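Nodia 2.1 tracking software, four months in

Nodia takes video of the marker cubes on our handheld grippers and gives back a path for each hand. We bought it to replace a script Sachiko Uchida wrote over a long weekend, and the script had set a low bar.

Setup is painless if you own a printer and a ruler. Cube detection is very good, and left and right hands stay left and right – the script regarded this as a matter of opinion. Glossy floors and table lamps are everyday conditions for us.
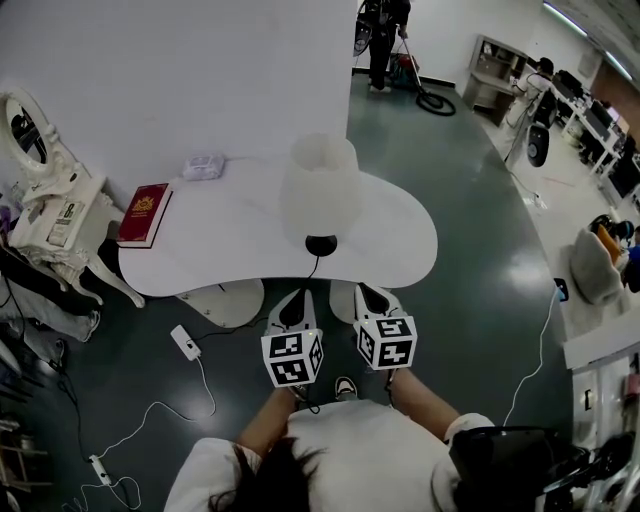 What I'd change

The timeline viewer crashes on clips longer than 2000 frames, and does so without saving. Export to Flirkeo works from the command line only. The manual covers this on a page titled "Easy Export."

Support answered my crash report in November with a link to the same page. I'm renewing anyway, and Sachiko has kept her script.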